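4.2 Preparing the steamer baskets

Portela two-basket set. Read section 4.1 before first use.

Caution: Steam burns. Keep hands and forearms clear of the rim when lifting a basket off a hot pan.

1. Lay a heat-resistant mat on a level worktop. Leave space on it for both baskets side by side.

2. Remove all packing paper and check each basket for splinters. Do not use a basket with a cracked strip or a loose rim.

3. Rinse both baskets in cold water. Do not use detergent on bamboo.

4. Stand each basket on its edge and leave to drain for 5 minutes.

5. Tilt the basket and inspect the inside, including the join between the bamboo and the rim. Trapped husk or food residue must be brushed out with a dry brush.

6. Place the basket flat on the mat with the slatted floor level. Check that the gaps between the strips are clear. Blocked gaps reduce the flow of steam. 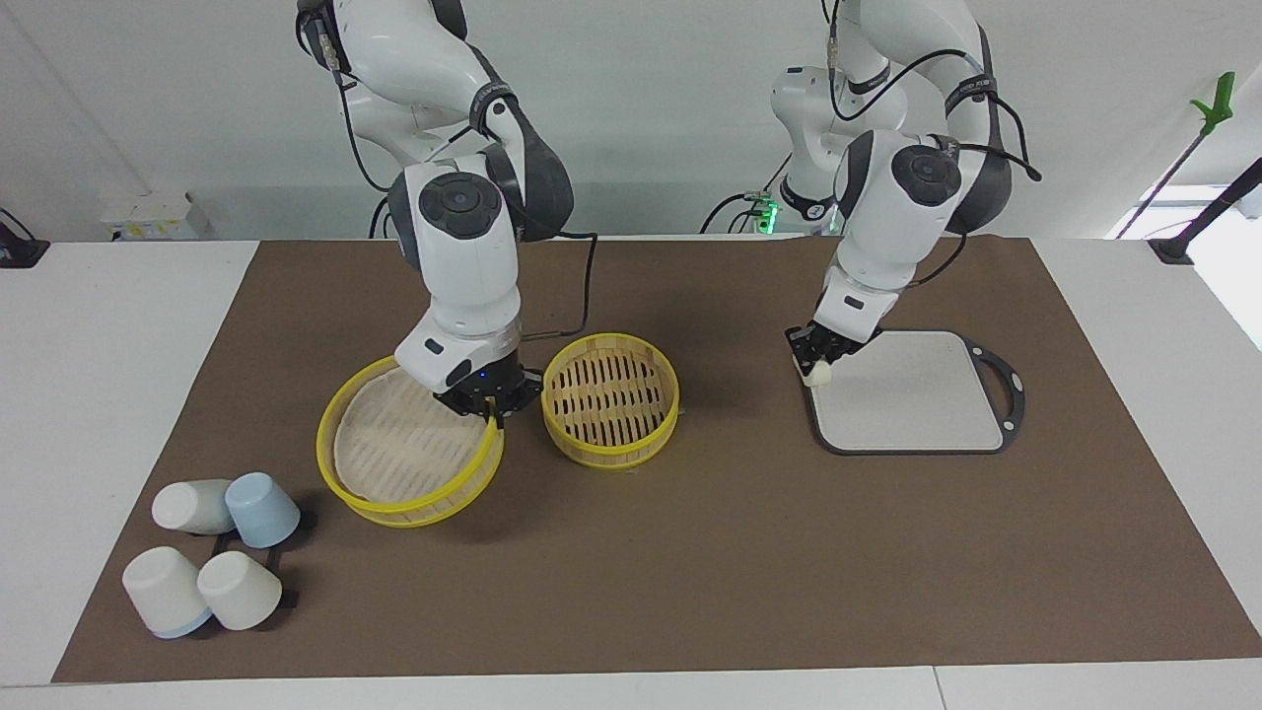 Fig. 4-2. Yellow-rimmed baskets on the mat: one tilted, one flat.

7. Line the floor with perforated paper. Trim the paper so that it does not cover the inner wall.

8. Pour 1000 ml of water into the pan. The water must not touch the basket floor.

9. Load the food in a single layer and stack up to 2 baskets.

Note: Chopping boards and cups may share the mat during preparation. Move them off before hot baskets are set down.

Note: The rim is not suitable for oven use. Do not expose it to direct flame.

Storage

Dry both baskets fully before stacking. Store them in a ventilated cupboard, turning each basket through 90 degrees every month to limit warping. For replacement liners, see section 7.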